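Zellwood Notard Longboard-Helm, jetzt wieder in allen Größen

So, die Notards sind wieder da! Hat länger gedauert als gedacht, im Mai war der letzte Karton weg und seitdem habe ich fast jeden Tag Mails dazu bekommen. Jetzt liegen S bis XL im Regal, in Mattschwarz, Creme und diesem Flaschengrün, das auf dem Bildschirm immer viel zu blau aussieht (in echt ist es wirklich grün, versprochen).

Der Notard ist ein Halbschalenhelm für Longboard und Cruiser. Ich fahre ihn selbst, inzwischen die zweite Saison, meistens auf dem Weg zum Laden und am Wochenende den Berg runter. Er sitzt hinten tiefer als die üblichen Skatehelme, und das merkt man sofort, wenn man in die Hocke geht und den Kopf hebt: da rutscht nichts in die Stirn. Wer vorher den alten Findow hatte, wird sich ein bisschen umgewöhnen müssen, der war oben runder und insgesamt luftiger.

Zur Größe: Bitte messt euren Kopf! Maßband einmal rum, einen Fingerbreit über den Augenbrauen. Die Zellwoods fallen eher schmal aus. Wenn ihr zwischen zwei Größen liegt, nehmt die größere und legt die dickeren Polster ein, die sind sowieso dabei. Araba Ametepe aus unserem Donnerstagskurs hat sehr dicke Locken und trägt eine Nummer größer ganz ohne Stirnpolster, das geht auch prima.

Der Verschluss ist ein normaler Steckverschluss mit Kinnpolster. Das Polster kann man abziehen und mit der Hand waschen, bitte nicht in den Trockner, meins sah danach aus wie eine Rosine. Ersatzpolster habe ich einzeln da, einfach bei der Bestellung ins Bemerkungsfeld schreiben.

Preis: 123 Euro, mit dem Antwi-Schonerset (Knie, Ellbogen, Handgelenke) zusammen 200 Euro. Das Set mit den Slide-Handschuhen kostet 219 Euro. Die Handschuhe gibt es im Moment nur in M und L, S kommt nach.
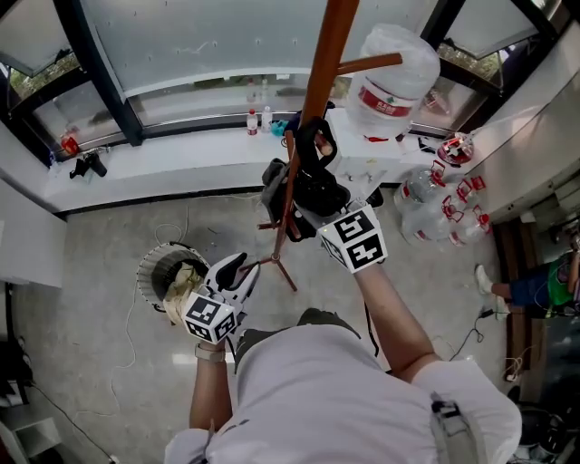
Die Antwi-Schoner könnt ihr auch über der Jeans tragen, der Klett ist lang genug. Bei den Knieschonern sind links und rechts unterschiedlich geschnitten, innen steht ein kleines L oder R drin. Ich hab das beim ersten Mal übersehen und mich den ganzen Nachmittag gewundert, warum es in der Kniekehle zwickt!

Versand geht an jedem Werktag raus, wenn ihr bis 14 Uhr bestellt. Umtausch ist kein Problem, solange der Helm nicht gefahren wurde. Zum Anprobieren kommt gern vorbei, am besten nachmittags, dann ist auch Gerardo Morelli da und stellt euch die Riemen richtig ein (er kann das viel besser als ich). Und wenn ihr euer Brett mitbringt, schauen wir gleich noch nach den Achsen.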